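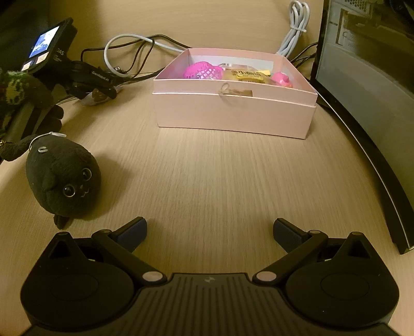 Router Munix verliert jeden Abend die Verbindung – mein Protokoll

Zuletzt aktualisiert: Juni

Suche im Hilfebereich Suchbegriff eingeben

Hallo zusammen, ich schreibe das jetzt mal alles der Reihe nach auf, auch weil ich im Chat von Zatell schon dreimal dasselbe erzählt habe und jedes Mal wieder bei »Haben Sie das Gerät neu gestartet?« gelandet bin. Ja, habe ich! Sehr oft!

Ausgangslage: Anschluss bei Zatell, Router ist ein Munix, dahinter ein Switch von Bakke im Flur und oben ein Repeater, ebenfalls Munix. Tagsüber läuft alles wunderbar. Abends gegen 20 Uhr geht das WLAN weg, und zwar komplett, auch direkt neben dem Router. Die DSL-Lampe leuchtet dabei brav weiter. Nach 90 Sekunden ist alles wieder da, als wäre nichts gewesen, und eine Viertelstunde später geht es von vorne los.

Was ich zuerst probiert habe

Firmware auf den neuesten Stand gebracht, Werksreset, alles neu eingerichtet (inklusive Drucker, das hat mich fast einen ganzen Nachmittag gekostet, danke auch). Abends wieder Abbruch. Dann den Funkkanal von Automatik auf fest gestellt, erst 1, dann 11. Keine Änderung. 5 GHz ganz abgeschaltet, das war eher schlimmer, weil dann auch noch alles lahm wurde.

Anruf bei Zatell: Leitung gemessen, Leitung ist in Ordnung, ich soll mich an den Hersteller wenden. Der Hersteller meinte, ich soll mich an Zatell wenden. Na gut.

Netzwerkkabel statt WLAN

Laptop per Kabel an den Switch gehängt und einen Dauerping auf den Router laufen lassen. 1.000 Pakete, und mittendrin ein sattes Loch, genau als das WLAN weg war. Also kein reines Funkproblem. Danach den Laptop direkt in den Router gesteckt, ohne den Switch dazwischen: auch da ein Loch. Den Bakke hatte ich bis dahin schwer in Verdacht, dem muss ich hiermit Abbitte leisten.

Im Ereignisprotokoll vom Router standen über 600 Einträge, fast alle mit demselben Text: »Schleife erkannt, Ports vorübergehend gesperrt«. Das hatte ich vorher immer überlesen, weil ich nur nach DSL-Meldungen gesucht habe.

Und woher kommt die Schleife?

Der Repeater oben hängt per Kabel am Switch. Gleichzeitig hatte er aber noch die alte WLAN-Kopplung zum Router gespeichert – die bleibt beim Umstellen auf LAN-Brücke offenbar einfach drin. Abends schaltet die Zeitsteuerung von Dolus (das ist die App, mit der ich Lampen und Steckdosen regele) die Steckdose ein, an der der Repeater hängt. Er fährt hoch, verbindet sich über Kabel UND über Funk, und schon dreht sich alles im Kreis. Deshalb war tagsüber Ruhe, da hatte er schlicht keinen Strom. Auf die Idee hätte ich früher kommen können ...

Lösung bei mir

Repeater zurückgesetzt, nur als LAN-Brücke eingerichtet, WLAN-Kopplung im Router unter »Bekannte Geräte« gelöscht. Außerdem die Steckdose aus der Dolus-Gruppe genommen, der Repeater bleibt jetzt an. Seitdem ist im Protokoll kein einziger Eintrag mit Schleife mehr dazugekommen, und der Dauerping lief einen ganzen Abend ohne Lücke durch.

Offen ist noch, warum der Drucker sich manchmal eine zweite Adresse holt. Dafür mache ich aber ein eigenes Ticket auf, das hier kann von mir aus auf »gelöst«.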